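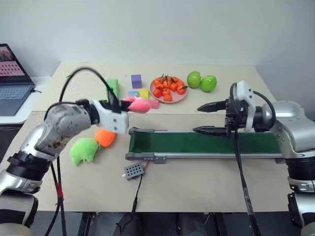 Pink plush, pale table, back on my feet. Long thread about mending incoming, get yourself a drink.

So a few of you asked how I got into fixing stuffed animals, and I keep promising to answer and then wandering off to make dinner. It started in January with my niece's bear, which had a hole under one arm you could put your whole fist in. I said sure, I can sew that! I could not sew that.

My first try took 5 evenings and the arm came out pointing at the ceiling. She loved it (she said he was waving) but it bothered me every time I went over there, so I signed up for the mending circle in Cesthorpe, the one above the yarn shop.

Lambros Michailidis runs it and he is the most patient man alive. He had me do nothing but ladder stitch on scraps of felt for a whole session. You go in one side of the fold, out, straight across, in the other side, and then you pull and the seam just closes up like it was never open. I made him show me again and again because it's so satisfying to watch.

Things I wish I'd known sooner: use a longer needle than you think. Wax your thread. Don't snip the knot close, bury the tail deep inside the stuffing and then trim what's left. And please wash the toy BEFORE you mend it, old fabric can shrink and then your nice neat seam puckers.

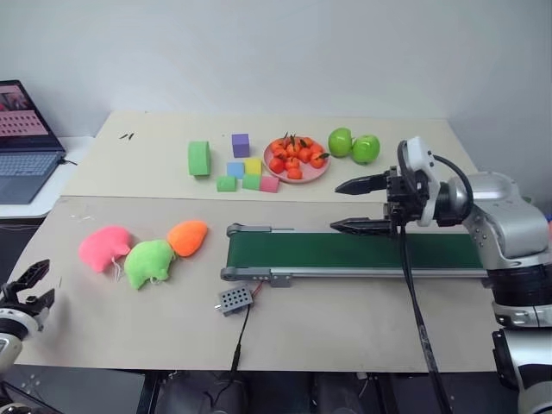 Stuffing is where I have the most opinions, so settle in. People pack it in by the handful and you get lumps, when what you want is little pinches, pulled apart until they're fluffy, pushed into the far corners first. Small toys are fussier than big ones. Anything the size of that pink, lime-green and orange bunch on the left gets the chopstick treatment from me, tiny bits at a time, and I squish it all over before I close it up. If one side feels firmer, out it comes and I start again.

On cost, a bag of fill was 14 dollars at Agbeko and it has lasted me through more bears than I expected, plus one very flat rabbit. Thread I get from Grekine, the heavier upholstery kind. It doesn't snap when you pull a seam tight, and snapping thread is how I learned most of my bad words.

The rabbit belonged to a neighbor's mother and had no nose left at all. I embroidered a new one, took it out, did it over, and sent her a picture at 10 at night asking if it looked too surprised. She said he'd always looked surprised. So that one went home happy.

Next up is an elephant with a torn ear and I'm a bit nervous about matching the gray. If you've ever dyed plush at home please tell me how it went, even if it went badly!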